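**Wanted: people to help teach a robot to do the dusting**

The Clirton Robotics Club is looking for members for its spring project, which starts in January. Last year's team entered the Dedar Cup with a robot that could fold a tea towel in 440 seconds. We came next to last, and the team below us had a fire alarm.

This year's task is cleaning a desk. You would be joining one of two groups. The Allier group writes the code that plans the arm's movements. The Gounder group drives the arm by hand, over and over, and keeps the recordings in order. We need 200 good ones before the heats. Previous experience of housework is welcome but has proved rare among applicants.

You should be able to:

- come to one evening session a week in term time
- read a bit of Python, or be willing to be shouted at by it
- lift a monitor and put it back in the same place
- label files with something other than "final2"

There is no pay. There are biscuits, and a key to Room 731 once you have done the safety talk.

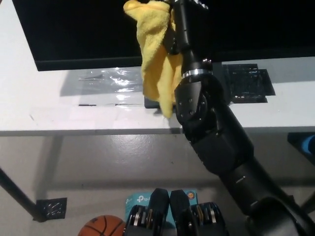
*Desk task: yellow cloth on the front of the monitor.*

To apply, send us a paragraph on something you built that didn't work, and which group you'd prefer. No CVs, please. Applications close on Nov 13, 2021. Second-years and above can claim the hours as project credit if their tutor signs the form, so ask early.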